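Canisters Outnumber Shelf Space in Cordero Storage Display

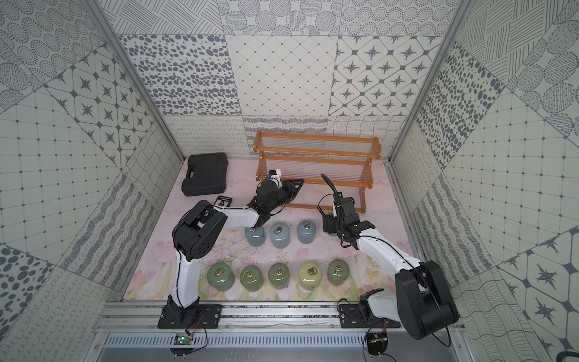 Some of the eight glazed canisters in front of the three-tier rack. Those in the back row are blue-grey.

CORDERO – The town's annual display of household storage opened in July with 203 entries, and the one drawing the longest looks is a rack and a group of small ceramic canisters that have yet to be introduced to each other.

The canisters, entered by Baltasar Olmedo under the title "Pantry, Pending," stand in two rows on a pale pink floral mat. Each has a rounded dome top with a brass ring fitting in the middle of the lid. Behind them is a wooden-framed rack in three steps, with tiers of clear rods, of the sort most households would give over to shoes.

Olmedo, a retired grocer, said shoes had been considered.

"My wife had plans for that rack," he said. "Then I had plans for it. We are now at the stage where neither of us is allowed to put anything on it until we agree."

Visitors are asked to vote on how the rack should be filled. By 4 p.m. on opening day the ballot box held 300 slips, a strong turnout for a town that struggled to get that many opinions on its new parking rules. The leading proposal puts sugar and coffee at the top, within reach, and flour at the bottom. A smaller but louder group wants everything arranged by color, with the blue-grey lids kept together.

One slip read, in full, "Cupboard."

Wall coverings were left to the entrants this year, and Olmedo did not hold back. Stars, spots, loops and wavy lines share the grey-and-white panels, which he said he chose because he could not decide on a pattern and saw no reason to start now.

Gonzalo Cabello, who judges the kitchen section, called the walls "busy" and the canisters "very good." Asked whether the two remarks were related, he said he would like to finish his sandwich.

Cabello is known for strict views on lids. Last year he marked down a set of spice tins from the neighboring village of Drumevell for rattling, and letters on the subject ran in the Goltik Messenger into the fall. He said he expects less correspondence this time – ring fittings, in his opinion, are hard to argue with.

The winner of the kitchen section receives a voucher for 330 at Stelevel Hardware, good for anything except paint. Olmedo said that if he wins he will put it toward a second rack.

The display is open daily until 4 p.m. Ballots are next to the door, and pencils should be returned.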